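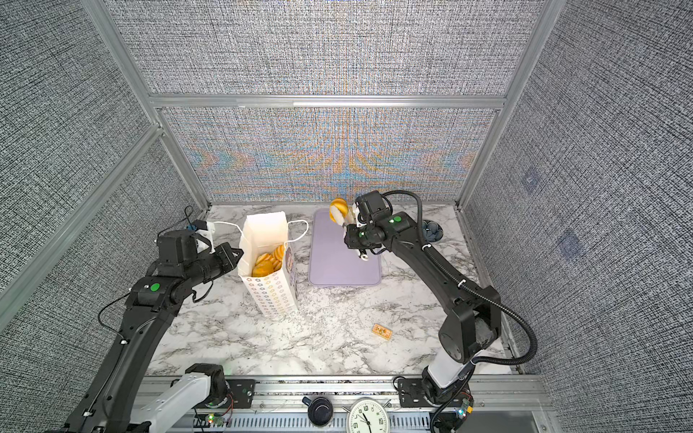 I get asked a lot how I read a parable without either flattening it into a slogan or turning every sheep into a secret code. So I'm writing down what I do at my kitchen desk before our study group meets in September. You need a Bible, a pencil and 38 minutes or so of quiet (that's how long my dryer runs, don't ask).

## Step 1: Read it out loud, twice

Out loud! Parables were told to listeners, and my ear catches things my eye slides right over. First time through, just enjoy the story. Second time, mark any spot where somebody does something odd. Who leaves ninety-nine sheep out in the open country to go after one? That little bump is usually where I start digging.

## Step 2: Find out who's listening

Back up a few verses. In Luke 15 the Pharisees and scribes are grumbling about the company Jesus keeps, and the stories that follow are told to *them*. I read that chapter for years without noticing, and the older brother made a lot more sense once I did.

## Step 3: Write one plain sentence

What happens in the story, no theology yet. "A woman loses a coin, hunts for it, finds it and calls her friends over." If your sentence has the word "represents" in it, erase it and try again.

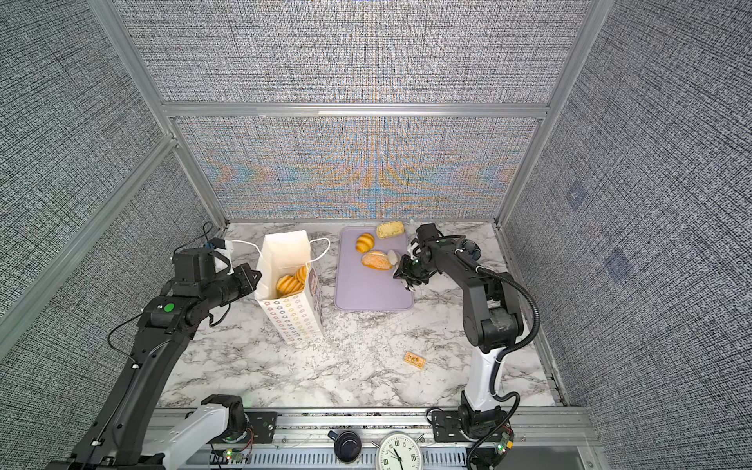
*White marble-patterned tabletop, with a black arm on the left.*

## Step 4: Ask what would have surprised them

Now you can open a study Bible or a commentary. I keep it to 2, or I end up reading other people's opinions until bedtime. Look up money, distances and family customs. When you learn that a talent was years and years of wages, the servant burying one in the ground gets a whole lot stranger.

## Step 5: Hold the details loosely

Some details carry weight and some are just there so the story works. My friend Anqi Hao tests it by retelling the parable with a detail left out — if the point survives, she doesn't build a doctrine on it. I've stolen that one completely.

## If you get stuck

Leave it overnight and read it again at 9 in the morning, before the phone starts. And try Luke 16, the dishonest manager, last. I've filled nearly 400 lines of notebook on that one and I still change my mind about the ending.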